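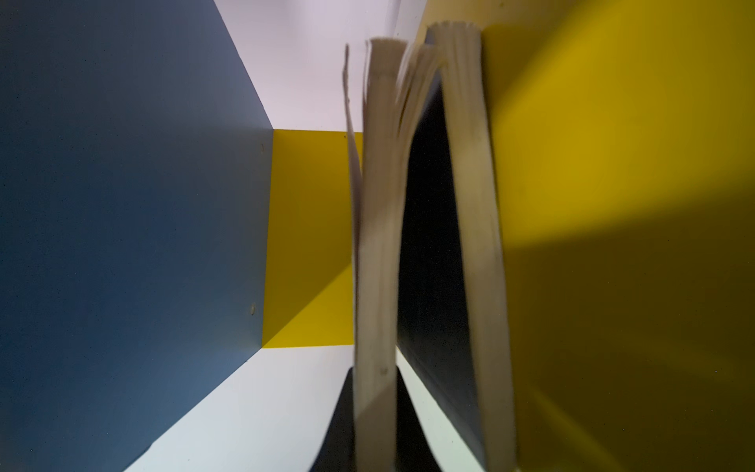
Projects > Library Studies > Student Reports

Shelf Classification of Multilingual Donations at the Enley Reading Room
Posted in May by Student Project Group 4

1. Purpose
The Enley reading room holds over 1,200 donated volumes in several languages. Until this term they were shelved in order of arrival. The project tested whether a reduced subject scheme could be applied by student staff who do not read every language in the collection.

2. Method
A sample of 700 volumes was drawn from the Batista and Skemska donations. Each record was limited to title, series, language and one subject code from a list of 30. Titles in non-Latin scripts were entered in the original script first — transliteration was added in a second field. Series names were recorded separately from titles.

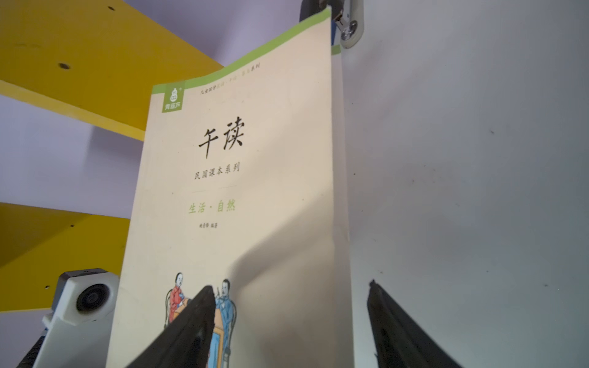

Fig. 1. Cover with title (午读), subtitle (民国课本系列) and subject line (生活 · 自然).

3. Results
Most errors came from the series field. Subtitles were often entered as series names, which split related volumes across two codes. Anthologies and school readers were the hardest group to place, as their contents cover several subjects. Records checked by a second student on Thursday showed fewer mismatches in the language field than in the subject field.

4. Limitations
The Indau donation was not included. Retrieval time was not measured.

2 comments | 4 shares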